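Last updated in November. If your question isn't covered, write to the office and Mariann Hajdu or one of the desk staff will answer, usually within two working days.

# Kilberg Indoor Play and Party Rooms: Frequently Asked Questions

## Visiting

**Do I need to book for open play?**

No. Open play runs from 9:30 a.m. to 5 p.m. and you can walk in. We close the door when we reach 55 children, and then it's one in, one out. Rainy mornings fill up fastest.

**What ages is it for?**

Walking age through eight. Babies who aren't walking yet get in free with a paying brother or sister and should stay in the baby corner by the window. Older siblings can sit in the café area but can't use the climbing frame.

**Can I drop my child off?**

No. An adult has to stay in the building the whole time. One adult can bring up to four children.

**Do we need socks?**

Yes, adults too if you go past the gate. The desk sells them if you forget.

**Is there parking?**

There is a small lot behind the building, shared with Bruro Tile. Please leave the spaces nearest their loading door open until 4 p.m. Street parking on the Balogun side is free for two hours.

## Food and snacks

**Can I bring my own food?**

For open play, you can bring snacks and drinks in closed containers. Hot meals from outside are for party bookings only.

**Where can we eat?**

At the café tables or on the benches along the wall. Unopened snacks can stay in your bag or with your things, but please do the eating at a table. Crumbs get into the seams between the floor tiles and we have to pull the tiles apart to get them out.

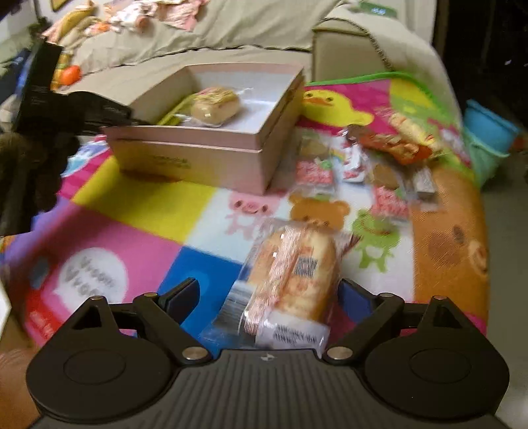
*A wrapped snack cake and the foam play mat.*

**Are you nut free?**

No. We ask families not to bring peanuts or peanut butter, and the café doesn't sell anything with peanuts in it, but we don't check bags. If your child has a serious allergy, call ahead and ask for Jean Jardine, who runs the café. She can go through the ingredient labels with you.

**Can I send in store-bought treats for a party?**

Yes, and we prefer them. Keep them in the original wrapper with the label on so other parents can read it. Homemade cake is fine for your own party room but can't be handed out in open play.

**Can you warm up a bottle?**

Yes, ask at the café counter. We can't microwave breast milk, but we'll give you a jug of warm water.

## Parties

**How big are the party rooms?**

The Rurnari Room is 900 square feet and has its own sink. The smaller room upstairs is best for toddlers and has no sink. There is no elevator, so tell us if anyone in your group can't manage stairs.

**What does a party cost?**

The basic package is $193 for two hours. That covers the room, open play for ten children, paper plates and cups. Extra children pay the normal entry price. You can get in 15 minutes early to set up.

**How do I hold a date?**

Pay half when you book. The rest is due on the day. If you cancel more than two weeks ahead you get the deposit back. Inside two weeks we'll move it to another date once.

**Can we bring a piñata, confetti or a bounce house?**

Piñata, yes, in the yard. Confetti and glitter, no. Bounce houses, no, our insurance doesn't cover them.

## Cleaning and safety

**How often do you clean?**

Tables and the baby corner are wiped several times a day. The floor is vacuumed after closing and washed twice a week. If something gets spilled, tell the desk and we'll come over. Please don't use your own cleaning spray.

**What if my child is sick?**

Stay home until 24 hours after the last fever or upset stomach. Party deposits can be moved for illness, even at short notice. Yaw Arthur handles those, and an email is enough.

**What happens to lost property?**

It goes in the bin under the coat hooks and stays there until the end of the month. After that, clothes and toys are donated. Glasses, keys and phones are kept in the office.

## School groups

**Do you take class visits?**

Yes, mornings only, with one adult for every six children. Rozália Kerekes does the school bookings. She needs a head count, a list of allergies and a contact number for the day.

**Can the center be rented after hours?**

From 6 p.m., yes. Ask the office for the rental form.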